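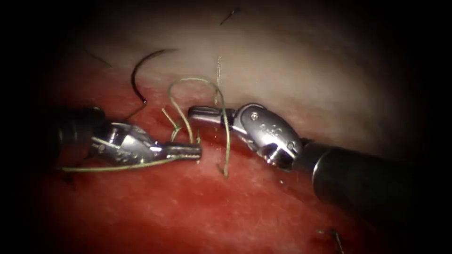
Two instruments, one green suture, mid-loop.

Home | Archive | Threads | Subscribe | Search

Filed under: Training & Workplace

List: theater-skills
Message 2813
Date: 28 Sep 2020
Subject: Re: Re: auto-suture and the skills lab

The last post on this thread said:

> I think people are getting worked up before they need to. What
> Drekindale is proposing is that the Grodent module takes over the
> repetitive closures on the training rigs first and maybe in the
> OR later. The person at the console still starts it, watches it
> and can stop it at any point. Placing the same stitch over and over
> is tiring and it is where our hands get sloppy late in the day.
> If a machine wants that job it can have it. We would get the time
> back for things that need a brain. I don't see who loses.

I do see who loses, so I'll take it in order.

Start with "watches it." Watching is being sold to us as a lighter version of the same job. I have spent enough afternoons on the second console to disagree. When you are driving, you know why the needle is where it is, because you put it there. When the thing drives itself you have to guess what it is about to do and decide whether you like it, and by the time you decide you don't, the throw is half made. The proposal calls this "supervised autonomy" and gives it one paragraph. It gives the staffing chart two pages.

The staffing chart is where I would ask everyone to look. Right now a session on the rigs has a trainee, a tech who sets up and clears the field, and a senior person who walks between stations. Under the new plan one senior person covers 5 stations and the tech is shared with sterile processing. The word "savings" isn't used. I can subtract, though.

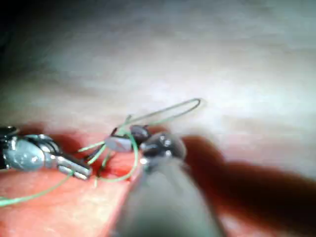

Fine, but where does a second-year get hands if the machine has already taken the easy wounds, was how one off-list reply put it to me, and I haven't found a better way to say it. Our rule of thumb is some 200 hours on the pads before anyone is let near a patient. Most of those hours are dull. They are also where you learn what too much tension feels like when the instrument can't tell your fingers anything and you have to read it off the thread and the edges of the cut. If the dull part goes to the module, the proposal needs to say what replaces it. It says "video review."

Next, the numbers. The pitch leans on 100 closures done on the practice pads. I asked how those were picked and was told they were "representative." Of what? A pad doesn't bleed and it doesn't breathe. I asked how many times a person stepped in, and whether a run with a hand on it counted as a success. The answer was that this would be in the full report. We were promised the full report in April.
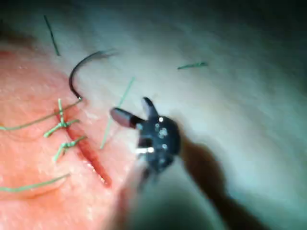

Two stitches tied, lower half of the cut still open.

I'd also like to know what happens in the gaps. Stitching is the part that gets talked about, but plenty of a session is fussing. Loose ends have to be cleared. The tail has to be kept out of the next throw. The needle has to be found and parked somewhere sensible. Our techs do a lot of that between runs and it isn't in anybody's job description, so it doesn't appear in the time study either. Take the tech away and the fussing lands on the trainee, or on the one senior person with four other stations to look at.

Then the logging. The module feeds straight into Buro, so every pause and every override gets a time stamp next to a name. I'm told this is for quality. Maybe so. I would still like it in writing that an override will never be counted against the person who made it. If stopping the machine makes your numbers look bad, people will stop stopping it. I drove home in my old Honda thinking about its dashboard light, which I have trained myself not to see.
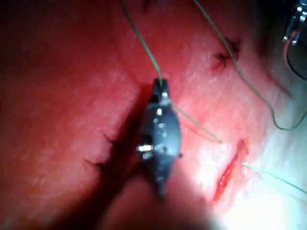 Thread in the jaws, with an open incision to the lower right.

To be fair to the last poster, the part about tired hands is true. Mine are worse at the end of a long list and I'd take help with that. I'd take it tomorrow if it were offered as help, with the same people in the room and an honest count of how often it needed rescuing. So far it has been offered with a staffing chart attached.

What I'm asking for before anyone at Drekindale signs:

- the full report, with interventions counted separately
- manual hours for trainees kept where they are
- techs left on the rigs through the trial
- the override rule in writing

If you work the rigs and you disagree with any of this, post to the list please, as I can't forward private mail to the working group.

Reply to list | Previous in thread | Back to top
Contact the list owner | Posts remain the copyright of their authors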